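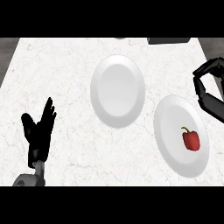

Gyamfi bimanual handling project
Progress report to the Herammont program office
Submitted by: Hazel Pennington, project lead
Date: 2023-03-29
Reporting period: second

1. Purpose of this report

This report covers the demonstration day held for Herammont at the Koltmont site, the state of the work shown there, and the items left open at the end of the visit. Spending is reported separately by Dörte Rothe and is not repeated here.

2. Attendance

Francine Campbell and Achilleas Katsaros attended for Herammont. Darnell Yazzie ran the demonstration and I took the visitors through the program of work. Flidside, who supply our simulation hosting, joined by video link for the technical session only.

3. What was shown

The visit was built around the plate-to-plate task in simulation. Two white plates stand on a marble table, and a red bell pepper sits on one of them. The robot has two dark multi-fingered hands and is told in a short written instruction to move the pepper to the empty plate. The choice of arm is left to the controller.

Darnell ran 50 episodes in front of the visitors. The starting positions of the plates were drawn at random within the reachable area, and the seed was picked by Mr. Katsaros at the start of the session. The result was 48 completed transfers. An episode counts as complete when the pepper is at rest inside the rim of the target plate and both hands are clear of it.

The 2 failures were of the same type. The controller closed the fingers on the stem side of the pepper, lifted, and lost the object before it cleared the rim of the first plate. Both episodes ended on the time limit. The logs were replayed for the visitors the same afternoon - slowly, at the request of Ms. Campbell - and the contact data agree with what was seen on the screen.

4. Changes since the previous report

The grasp planner now treats the thumb separately from the other fingers. Under the old scheme all digits closed at one rate, and round objects were often pushed away before the thumb arrived.

The table surface was changed from flat gray to white marble. White plates on white stone give very little contrast, and the plate detector had to be retrained to find the rims from shading alone. This took longer than planned and accounts for most of the delay noted in section 6.

The arm not in use is now held at a waiting pose above the table. Before this change it sometimes drifted into the path of the working arm.

5. Questions raised by the visitors

Ms. Campbell asked whether the results would carry over to real hardware. Our answer was that we do not know yet. Friction at the fingertips is set by hand in the simulator, and we have no measured values for real produce. A test plan for this is in draft.

Mr. Katsaros asked why the task uses a single object. The single object was agreed in the work plan as the first stage. The second stage adds 3 further items of different shape, with the instruction naming the one to be moved. He asked that at least one of these be soft enough to deform, and we have accepted this, subject to what the physics engine can support at a usable speed.

Flidside were asked about queue times on the shared machines. They will send figures directly to Herammont.

6. Schedule

The retraining work described in section 4 has moved the start of the second stage back by two weeks. The end date of the project is not affected. The hardware tests remain planned for June, in the small lab at Koltmont, and depend on delivery of the second hand. The supplier has confirmed the order but has not given a shipping date.

7. Open items

Stem-side grasp failure: Darnell is adding a penalty for contact near the stem and will rerun the full set from the visit with the same seed.

Friction values: test plan to be sent to Herammont for comment before any purchase is made.

Deformable object: choice of item to be agreed with Mr. Katsaros.

Episode logs: the complete set from the visit, including both failures, has been copied to the program office. The viewer needed to open them is in the same folder, with a short setup note.

Visitor access: the badge reader at the side entrance was out of order on the day and the visitors lost some time at the front desk. Koltmont facilities have been informed.

8. Requests to the program office

We ask for written approval of the revised start of the second stage, and for a contact name for questions on data retention. The present agreement covers trained models but is silent on raw simulation logs, and storage for these is now the larger cost.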